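Dry erase marker won't come off an old whiteboard
Posted in Home and Office > Cleaning

Veronika Kovács
I run the sign-up desk at a small language school and we inherited a wall board when we took over the rooms in February. It's 65 inches wide, and a new one that size would run us more than I can get approved this year. Marker wipes off fine if I get to it the same day. If a schedule stays up over a week, I get gray ghosting that the felt eraser doesn't touch. I've tried window cleaner and a damp rag. The window cleaner helped the first few times and now it seems to make it worse. Is the surface shot, or is there something left to try before I start asking for money?

6 replies to this topic, best 3 shown

Emilian Ursu
Probably not shot. Go over the ghosted part with a fresh dry erase marker, wait a few seconds and wipe while it's still wet. The solvent in the new ink loosens the old ink. Do a hand-sized patch at a time. After that, wipe the whole board with 70 percent isopropyl alcohol on a microfiber cloth, then plain water, then dry it. Window cleaner can leave a film, and the next round of ink sticks to the film - so that would fit what you're seeing. Open a window when you use the alcohol.

If the patch comes clean but ghosts again within a day or two, the coating is worn. Melamine boards do that. Try a fridge magnet on it too. If it sticks, you have steel underneath, either painted or porcelain, and porcelain is worth the trouble of saving.

Ferdinand Rainer
just buy a new one

Orsolya Magyar
I'd do what Emilian says, with two additions. Don't use melamine sponges or anything gritty. They take the gray off and the gloss goes with it, and from then on it stains every time. I ruined a board that way. Also wash your felt eraser or replace it, a loaded one just moves old ink around.

If it does turn out to be worn, you may not need to replace all 65 inches. We kept our big one for notices on magnets and got a small whiteboard for anything that changes daily. A small one can come down off the wall and be cleaned flat on a table, and you can get at the edges properly.
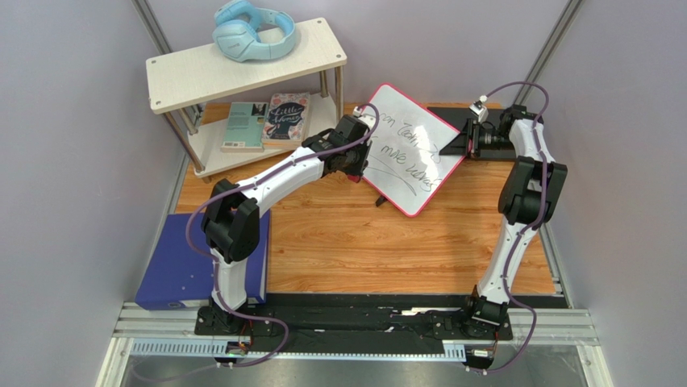
Veronika Kovács wrote back that the magnet stuck and the alcohol took off nearly everything except a strip along the top, where somebody had used what looks like permanent marker. She wanted to know if the same trick works on that.

Orsolya Magyar
It does, but it takes more passes. Draw over it, wipe, repeat, and finish with the alcohol. I had one line that needed four rounds. Leave the window cleaner in the cupboard from now on.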